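Search the site
Enter keywords

Planning an overland stage by shared taxi

Filed under: Overland basics > Road transport > Planning

A shared taxi leaves when its seats are sold. There is no timetable, and the fare is set per seat and per stage. The method below was written for the road from Marno to Rudodgate, 400 km with one change at Wijaya, but it works on any long route served the same way.

Before you start

You will need a paper map with distances marked, a notebook, small banknotes and a copy of your passport details for each checkpoint. Carry at least two litres of water per person as hand luggage. Bags on the roof are roped under a net and will not come down until the end of the stage.

Step 1. Divide the route into stages

Mark every town where vehicles change. On the Marno road this gives two stages: Marno to Wijaya, and Wijaya to Rudodgate. Drivers rarely work beyond their own stage, and one who offers to do so will usually transfer you to a colleague's car at the boundary. Ask whether the second fare is included before the bags are loaded.

Step 2. Work out a realistic running time

Use 60 km/h for sealed road in good condition and 40 km/h for everything else. Add the checkpoints separately. Aiman Ngui, who compiled the distance tables used on this site, allows a quarter of an hour for each one, and this has held up well outside the holiday periods. Do not use the times given by drivers at the garage. They refer to the road without stops.

Step 3. Go to the garage the evening before

The garage is the departure yard, and most towns have one for each direction out. In Marno the eastern garage is behind the grain market, a long walk from the hotels. Find the clerk who keeps the passenger list and ask the fare, the baggage charge and the hour at which the first car normally fills. Write all three down.
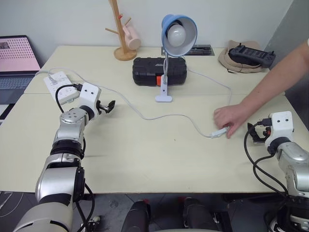 Can a seat be reserved the evening before? The clerk will often put your name on the list without payment, but the place is held only until the first car begins to load, so be there before 6 am.

Step 4. Choose the seat

In the older estate cars the front passenger seat is shared by two people. The middle row takes three or four and the back row three. The back row has little headroom and is hard on the knees over broken surfaces. Buying two places in front is common practice and causes no offence. Pay for both at the same time and have both entered on the list.

Step 5. Pay and load

Pay the clerk, never a tout. Watch your bag go on to the roof and keep the baggage ticket if one is issued. The baggage charge is negotiable; the seat fare normally is not.

Step 6. Make the change at Wijaya

Cars from Marno stop at the western garage. Those for Rudodgate leave from the other side of the river. A town taxi between the two should be agreed by the vehicle. If you arrive after 3 pm, stay the night. The last cars fill slowly, and the climb beyond Huston, where the road reaches 1538 metres, is unlit and has no barrier on the outer side.

Seasonal notes

In December and January, morning dust can close the lower section for several hours. Yusri Kwok reports that cars are then held at the Huston checkpoint until visibility improves, with tea and bread on sale but no rooms. During the rains, ask specifically about the ford east of Huston, and treat any answer more than a day old as out of date.

Fares are left off this page. They change with the price of fuel, and the clerk's figure is the current one.

Last updated: December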